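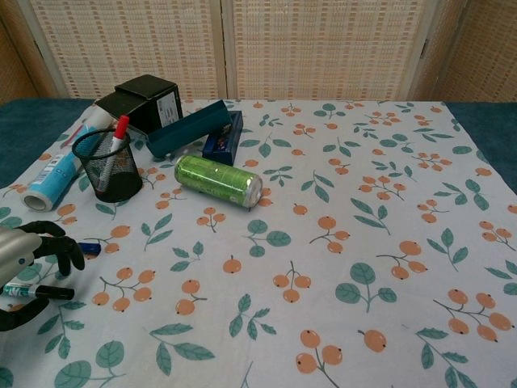 How does a robot learn to clear a table without being programmed for it?
A person guides its hand through the job many times over, and the software learns from the recordings.

Isdale, August - Husent today announced the opening of its hand-guided teaching program, Gravura, to outside partners. The program allows people with no background in programming to show a robot an everyday task, either by moving the arm directly or by steering it from a remote station.

Work in the first phase centers on tabletop sorting. Markers, pen holders, cans, bottles and boxes are set out on an ordinary cloth, and an operator leads the gripper to each item in turn. Patterned cloths are used as well as plain ones, so that the system learns to tell an object from the print beneath it.

Each operator completes 30 hours of training before recording begins. A session is limited to 95 minutes, and the layout of the table is changed between recordings. To date the program has collected 3525 demonstrations at its Isdale site, each reviewed by a second operator before it is accepted.

"A marker lying flat is a harder lesson than a box standing up," said Shoaib Hashmi, director of the Gravura program. "Our operators slow down when they reach for it, and we want the robot to pick up that same care. Much of this knowledge is in people's hands, and they find it difficult to put into words."

Recordings are stored and labeled in Filip, the company's in-house review tool. Partners will receive access to Filip for the length of their agreement and will keep ownership of the demonstrations they record.

Husent will accept 8 partners in the opening round. Applications are welcome from schools, workshops and small manufacturers - prior experience with robots is not required. Applicants should submit a short description of the task they wish to teach, together with a list of the objects involved.

About Husent
Husent develops teaching stations and software for robot arms. The company is based in Isdale.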